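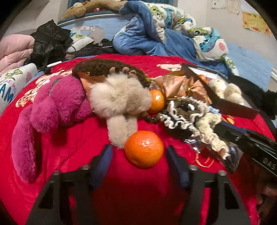
3 min read

The orange is the easy part. It is round, it is firm, and if the two pads come down on either side of it, it stays put. The trouble is everything lying next to it: fluffy toys with long ears and legs, a crumpled copper wrapper, crocheted ruffles, clear plastic, all of it on a red blanket that wrinkles when anything moves. One pad has gone in under a plush leg before the fingers have even closed.

For students in the robotics elective at Fehr Technical High School in Plirnetti, this is homework. They sign out a black hand-held gripper with a camera on it, take it home and record themselves picking things up. The recordings are used to train the class robot, a two-fingered arm bolted to a bench in the back of the shop. The students call it Gellitz, after the street the school is on.

Kirsten Sawatzky has taught the elective for six years. Before that she repaired packaging machines. She started the home recordings two years ago, when the class had an arm that could pick up a wooden block from a gray mat and not much else.

"We got very good at the block," she said. "Then somebody put a sweatshirt on the mat and it was useless. Every recording we had was made on that one table."

The first home assignment was a kitchen counter. The second was a desk. The bed came third, and students complained about it more than the other two together. A bed gives under the tool. A student pushing down to get the pads around a piece of fruit also pushes the fruit down, and it may roll toward the dip. Toys are worse, because long fur hides where the body starts.

Sawatzky's handout for the bed assignment is one page. Use at least one round object. Use at least one soft object that touches it. Do not tidy up first. Approach slowly, pause before closing, lift straight up, put the object down somewhere else on the bed. If the pads catch something you didn't mean to catch, finish the attempt and write "caught" in the log.

The "caught" attempts used to be thrown out. This year's class keeps them in a separate folder, at the suggestion of two juniors who wanted to see whether the arm could learn to back off when a finger was in the wrong place. So far it backs off from nearly everything, including bare fruit. They are still working on that.

The class has 11 students and four grippers, so the tools go home on a rotation that starts in September. By winter break the folder held 376 usable attempts. A usable attempt is one where the object can be seen from start to finish and the student's other hand stays out of the way of the pads. The second rule is the one people break. It is hard to reach for something with a tool and not steady the blanket with your free hand.

Checking the recordings takes longer than making them. Students work in pairs during the last half of the period, one watching and one typing. They mark the moment the pads touch the object, the moment it leaves the surface, and the moment it is let go. A pair that knows what it is doing can get through over 70 in a week. Nobody in the class lists this as a favorite part.

The spring goal is the Nultitz Cup, a regional meet for high school teams. The event they have entered is called Clear the Room. Teams get a pile of household things on a soft surface, and the arm has ten minutes to move named objects into a bin. The judges choose the pile on the morning of the meet. Last year Fehr scored 61 points and finished in the middle of the field, with most of its points coming from hard objects near the edges. The arm picked up a slipper twice when it had been asked for a lemon.

Sawatzky does not expect a win this year. She would like the arm to take fruit out from between soft things without dragging half the pile along with it – last year it brought a scarf, a sock and part of the cover sheet to the bin along with a tennis ball.

There has been one change to the grippers since the fall. The pads were wearing at the tips, and on some recordings a worn pad let a smooth peel slip. Students now check both pads before signing a tool out, and spares are kept in a coffee can by the door.

The next assignment is a laundry pile. A sophomore asked if it had to be clean laundry, and Sawatzky said yes and added it to the handout.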